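Dreltach students' robot tea service project moves to second round

27 August 2023

A student robotics club in Dreltach has finished the first round of a project in which a robot arm learns to pour and serve tea. The club will go on to the second round this fall, with a new set of tasks and a larger group of members.

The project began in June, when the club was given the use of a workroom at the Bistau Technical School for the summer break. Students work there in small teams, each with its own task to program, test and write up. The tea service was chosen by a vote of the members. The other proposals were a sorting task with bolts and washers and a task in which the arm would set out chess pieces.

The club is open to students from the technical school and from two secondary schools in the district. It has 10 members this summer. Some had written control programs before, and others joined with no background in the subject and started with the safety course and the basic motion exercises.

The task is divided into stages. In the first, the arm must pick up a teapot by its handle and lift it clear of the saucer. In the second, it must bring the spout over a cup and tilt the pot slowly enough that the liquid goes where it is meant to go. In the third, it puts the pot back on its saucer. The last stage, moving a filled cup on its saucer to another place on the table, was added in July at the request of the team that had finished its work ahead of the others.

Over the summer the teams recorded 493 complete attempts. An attempt counts as complete if the arm goes through all the stages assigned to it without being stopped by a student, whatever the result on the table. Of these, 126 met the club's own standard for a clean run. Under that standard the pot must end up standing on its saucer, the cup must be filled to within a set range, and no liquid may be spilled.

The most common cause of a failed run was the position of the handle. The students place the teapot by hand before each attempt, and the handle may point in any direction. When it faced away from the arm, the program often picked a grip that held at first and then slipped when the pot was tilted. The team working on this stage wrote a new routine in which the arm turns the pot on the saucer before lifting it. Results improved, but the routine takes longer, and a run must be over in 60 seconds to count toward the club's score.

Metal tableware brought a second difficulty. Polished steel reflects the lamps, the walls and whatever else is nearby, and the vision program sometimes took a bright spot on the lid for an edge. In the early weeks the students tried covering the pot with matte tape, and the program then found it with few errors. The members decided to leave the tape off for the scored runs, as the rules of the project call for ordinary household items in their ordinary state. They changed the lighting in the room instead and collected more pictures of the tea set from different sides.

Part of the club's time went into the cups. A cup with a small handle is hard for a two-finger gripper to hold, and the teams did not agree on whether the arm should take the cup by the handle, by the body or by the saucer underneath. Each method was tried. Lifting by the saucer spilled the least but needed the most exact starting position. Gripping the body of the cup was the fastest. The handle method was dropped after the first two weeks.

The control software is Tramik, which the club has used for its earlier projects. The students wrote their own add-on for pouring. It adjusts the speed of the tilt according to how much the pot weighs at that moment. The add-on and the notes that go with it will be placed in the club's shared folder, where members of next year's group can use them.

Equipment for the project was paid for by a grant from the Szalai Fund for Technical Education. The grant covers the repair of the arm, replacement gripper pads and consumables, including the tea. It runs until the end of the school year. The club has to send the fund a written report on each round, and the report on the first one is being prepared now.

Students who took part in the summer round may count the work toward the practical requirement at the technical school. To do so they must hand in a log of their attempts and a short paper on one problem they worked on. Papers turned in so far deal with grip selection, the pouring add-on, lighting, and the way attempts should be labeled so that teams can compare their results.

In the second round the arm will have to serve two cups in one run, placed at different distances from the pot. The starting positions will be drawn at random and given to the teams just before the run. A wiping task is also planned, in which the arm clears the table of spills and loose tea leaves after serving. The club has not yet decided whether wiping will be scored together with the tea service or on its own.

The workroom at Bistau will be closed for the first week of the school year while the wiring is checked. After that the club will meet there in the afternoons, twice a week. New members are accepted until the end of September. They do not need any programming experience, but they must complete the safety course before they work at the table. Sign-up sheets are at the front office of each of the three schools.

A public showing of the project is planned for the winter open house at the technical school. Visitors will be able to watch scored runs and look through the students' logs. The program for the day will be posted on the school's notice board and on the club's page.

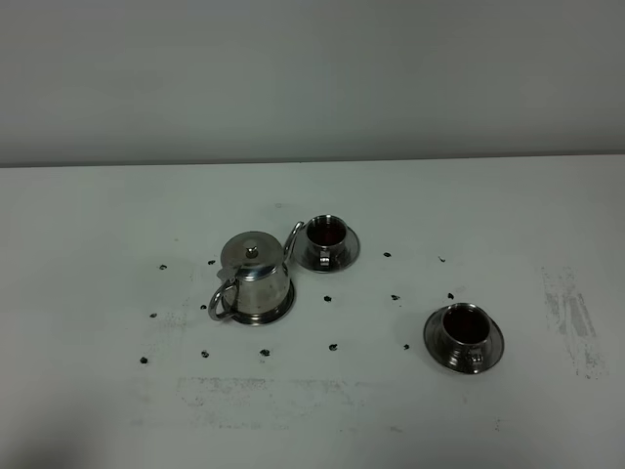
The steel teapot and two filled cups on the work table.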